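Skustholm Home Forum > Kitchens > Counters and Sinks

Thread: Terrazzo counters — is the sealer a racket?

gritty_pete
Joined: August
Posts: 9

We're redoing the kitchen and my wife has her heart set on white terrazzo. Fine by me, I like it too. But the showroom guy wants to sell us a sealing plan called Staltelero. You pay up front and they come out every year and reseal the whole thing. He said without it the counter would be "ruined by Christmas." When I asked ruined how, he said stains. When I asked what kind of stains, he said all kinds.

I've got a nose for this sort of thing and it's twitching. Does anybody here have terrazzo that they've lived with for more than a year, and do you pay somebody to seal it?

marblehead_mo
Moderator

First question is always the same. Is it cement terrazzo or resin terrazzo? They look close to identical in a showroom and they behave nothing alike. Cement is porous and acid will etch it. Resin (epoxy) hardly soaks up anything and mostly doesn't need a sealer at all. If he's selling you a yearly sealing plan on a resin slab, he's selling you air.

gritty_pete

He said "it's terrazzo." I asked twice. The sample tag says Clornanico White and nothing else.

tilda_k

Ours is cement, four years in. We seal it ourselves. You wipe it on, wait, wipe it off, and go eat dinner somewhere else because of the smell. I have one ring by the stove from a lemon half that I left overnight and that is an etch, so the sealer wouldn't have stopped it anyway. People mix those two up constantly. Sealer slows down stains. It does zip for acid.

Ha-rang Nam

I'm going to disagree with the tone here a little. I used to work the counter at a stone yard (not selling any plan, just slabs) and the customers who came back angry were nearly always the ones who'd decided sealing was a scam. Turmeric, red wine, the oil from a pizza box. On white cement terrazzo it shows and it stays. A yearly service makes sense for people who know they'll never get around to it themselves. Most people never get around to it.

gritty_pete

OK, but Ha-rang, what did the stone yard charge for a bottle of the stuff versus what a plan like this costs? The quote I have in front of me is $2,000 for the term. The term is three years. That's three visits with a rag.

Ha-rang Nam

A bottle costs a lot less than that, no argument. I'm saying the sealing is real. Whether that price is real is up to you.

oldladderguy

I'll be the crank. I think the entire category is overpriced, sealed or not. Terrazzo used to be what they put in bus stations because it was leftover chips. Now you pay more than granite for it and get a maintenance schedule thrown in. I put laminate in my kitchen and I've never once thought about lemons.

tilda_k

Bus station terrazzo gets ground and polished by a crew with machines, and it's a floor. You are comparing a floor to a counter. Also I have seen your kitchen on here and I'm saying nothing.

oldladderguy

Nothing wrong with my kitchen.

Mostafa Sqalli

Pete, put a few drops of water on the sample and leave it while you make coffee. If the spot goes dark, it's taking in water and you want a sealer. If it just sits there, you've got resin, or cement that's already been sealed. Ask for an unsealed offcut if they'll give you one, or the test won't tell you much. Then put a drop of vinegar on the back side. If it fizzes you've got cement or marble chips, or both.

marblehead_mo
Moderator

Careful with the vinegar one. Resin terrazzo can have marble chips too and those will fizz just fine. All the fizz tells you is that something in there doesn't like acid. Look at what's between the chips.

Mostafa Sqalli

Fair, I left that out. Yes, watch the binder and ignore the chips.

gritty_pete

Did the water test on the Clornanico sample. Sat there the whole time and wiped off clean. No dark spot. Vinegar on the back made tiny bubbles on a couple of the chips and did nothing in between them. So I'm leaning resin, and I'm also leaning toward a very short conversation with the showroom guy.

Ha-rang Nam

If it's resin then I'd skip the plan too. I'd still get the word "resin" or "epoxy" written on the invoice before you pay a deposit. And no hot pans straight on it, that's where resin gets people.

shinbone44

My sister has a white one from Shin and she wouldn't trade it. Mostly speckle, hides crumbs so well that it's kind of disgusting. If you're worried about it looking too busy over a big area, this is the sort of spread I mean:
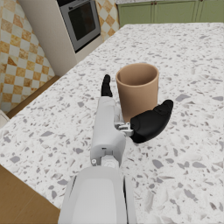 White terrazzo on a big counter. Rendering, so take the color with a grain of salt.

gritty_pete

That's close to what she wants. I worry a little about that much white, but I've been told my worry has been noted.

oldladderguy

Renderings always look clean. Show me one after a teenager's been at it.

tilda_k

I posted mine in the stain thread, ladder, with the lemon ring and everything. Go look.

marblehead_mo
Moderator

Two things before this drifts. A rendering won't tell you the chip size or how warm the white is, so get the biggest sample they'll lend you and leave it by the window for a few days. And Pete, ask to see the plan's exclusions. The ones I've read leave out acid, heat, scratches and "improper care," and then you wonder what's left.

gritty_pete
16 Oct 2022

Update. Went back in with the sample. He checked with somebody in the back and yes, it's epoxy. I asked why it needed yearly sealing and he said the plan also includes "cleaning guidance." I asked if the guidance was soap and water. He said mild soap.

Exclusions were on the second page. Heat, acid, scratches, chips, and anything caused by "normal use."

We ordered the slab without the plan. Invoice says epoxy on it. Install date still to be confirmed, and they want another deposit for the sink cutout, so I'll probably be back to complain about that.

Mostafa Sqalli

Check whether the cutout price includes polishing the edge if you're going undermount. Mine didn't.

gritty_pete

Of course it doesn't. Calling them tomorrow.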